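Pointed fingers or flat fingers: two weeks with the Luven gripper

January 23, 2020
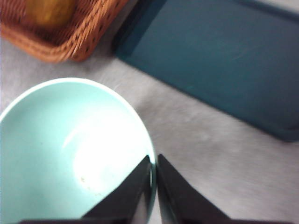 Wrist camera view, pointed fingers open on either side of the bowl rim.

I have been comparing two sets of fingers on the Luven gripper, using the same arm and the same Kwon controller for both. One set is flat with rubber pads. The other is black, stiff and comes to a point. Each set got 200 picks, split between bowls, a tray and soft things out of a basket.

The flat pads won on soft items. They also hold a tray better once they have it, but they are wide, and getting one under a raised rim took a lot of tries. I gave up on two of the tray positions.

Bowls went the other way. The pointed fingers fit over a thin rim without much fuss, and I could come in at a steeper angle. They dropped 7 bowls in 60 tries. Most of those were my fault – I had the closing force set for the pads and forgot to change it.

The wrist camera is a separate problem. A glossy bowl under a ceiling light gives you a big white patch on the inside, and the Flutimness software sometimes takes the edge of that patch for the rim. Turning exposure down helps with the glare but makes the dark fingers harder to find. I ended up with a fixed exposure a little under the default. Motion blur is still there if I grab a picture before the arm has settled, so I added a short wait.

Changing fingers takes four screws, and the screws are too small. Proddale sells a quick-change plate that should fit this wrist. I have one on order for February and will run the tray picks again when it gets here, with the force set right this time.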